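Taking kids to the Womer robot open day in Morkham - worth it?

My two are 6 and 9 and wild about robots. We'd be driving 30 miles each way in November, and I don't want to get there and find a slide show. Has anyone been? Is there anything moving, and do they let kids near it?

posted by morkhammom2

Went last year and loved it! Get there when doors open at 10 - they told us 2000 people came through, and by lunch you can't see a thing over the shoulders. Ask for the Pradent room, it's at the far end past the coffee.
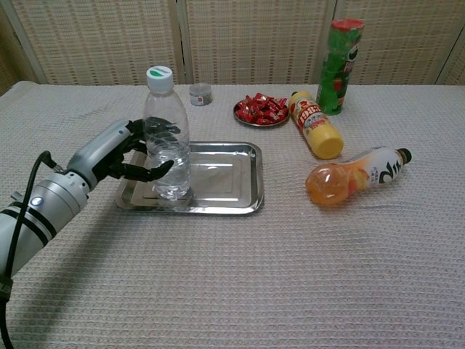
My favorite part was the hand demo, which runs every half hour. A guy named Junhao Feng did the talking and he was great with the little ones, took every question (even "does it sleep"). They stick to ordinary stuff off a store shelf, so kids get it right away - a water bottle on a steel tray with those black fingers wrapped around it, wrapped red candies in a dish, a snack can in back. My son wanted the candy, obviously. You stand behind a rope but it's close.

posted by Xu

it's ok. parking is 496 spots and fills up fast, use the school lot

posted by dale_r

Agree with Xu on going early. Bring headphones for the 6 year old, the hall echoes. The gift shop is overpriced, skip it.

posted by tinaB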